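Trummer Opens Payroll and Bookkeeping Desk for Small Employers in Futton

FUTTON, June. Trummer, an accounting firm serving small businesses, today announces the opening of a payroll and bookkeeping desk at its Futton office. The desk is intended for owners who have up to 13 employees and who until now prepare the wages by themselves in the evening.

Clients of the new desk will send their hours and receipts one time per month. Trummer will calculate the wages, prepare the pay slips and keep the books in order for the yearly tax return. The price starts at $100 per month for a business with up to six employees, and it is $200 per month for the larger ones. There is no fee for the first meeting.

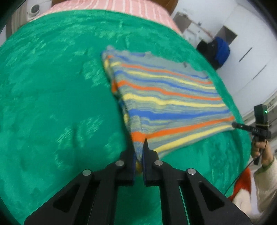 Working with Postar software

The desk works with Postar, a bookkeeping program which many shops in Futton use already. Owners who keep their records on paper are also welcome. In this case the firm will enter the old records before the first payroll is made, and the owner receives a copy of everything.

One of the first clients is Endo, a small company which sells home goods and pays a part of its staff by the hour. Its wages are now prepared by the desk, together with its sales tax filings.

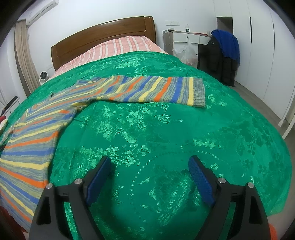
The desk also answers questions by telephone until 6 in the evening, for owners who can not call during shop hours. Questions about a letter from the tax office are included in the monthly price. Help with a full audit is charged separately, and the client will get the price in writing before the work starts.

New clients can register at the Futton office or by the contact form of the firm.

Recent news
Trummer extends office hours for tax season
Checklist: what to bring to your first meeting
Moving your records to Postar
Sales tax for new shop owners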